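Updated August 12, 2025

# Work Placements and Your Rights: Your Questions Answered

We love getting mail about this topic! Placements can be a brilliant start to a working life, and knowing where you stand makes them a lot better. These answers are general information for students and hosts using the Bostico placement program -- they aren't legal advice, and the rules differ from place to place.

## Do I have to be paid?

Often, yes. If you're doing productive work that the business would otherwise pay someone to do, there's a good chance the law sees you as an employee, whatever your agreement calls you. Placements that are a required part of an approved course are usually treated differently. Ask your school for the written placement terms before your first shift, and keep a copy.

## Can I agree to work for free?

You can volunteer for a charity or community group, and plenty of people have a wonderful time doing it. You generally can't sign away minimum wage if the role is really a job. A signature on a form doesn't change what the work is.

## What counts as a placement with Bostico?

Anything listed on our board, up to a limit of 200 hours. At the moment we have 268 listings across offices, workshops, kitchens and labs, including new ones at Brerker and Barros (we're thrilled to have them both!). Longer arrangements need a proper employment contract.

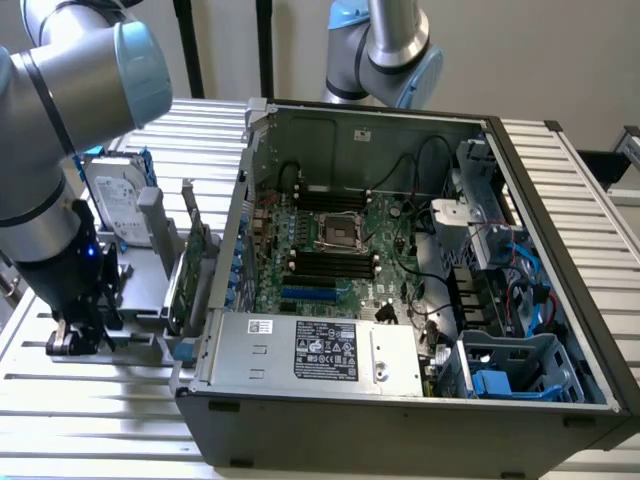 *An open computer tower on its side, CPU socket empty.*

## Am I covered if I get hurt?

Tell your supervisor straight away, get whatever medical care you need and write down what happened while it's fresh. Cover might come from the host, your school or a separate policy. Your placement letter should name the insurer; if that line is blank, send it back to us and we'll chase it up.

## Do harassment and discrimination rules protect me?

In many places they do, paid or unpaid, and that's been a really welcome change. Where the law is patchy, our host agreement fills some of the gap: every host promises to treat placement students under the same conduct policy as staff. That includes work lunches, trips and after-hours messages.

## Who do I tell if something goes wrong?

Your placement contact, your school or us, in whatever order feels comfortable. We reply within 2 working days. You can also go directly to the labour or human rights agency in your area, and you don't need our okay to do it. Watch the deadlines, though -- some complaints have to be filed within months.

## Can a host end my placement because I complained?

Our agreement says no. If your shifts dry up after you've raised a concern, let us know and save any rosters, texts or emails that show the timing.

## I'm a host. What do I need to do?

Read the agreement, pick a supervisor and book the induction session. It runs for 6 hours and people tell us it flies by! The next round opens in November. Prorkov handles the bookings, so look for their name on your confirmation email.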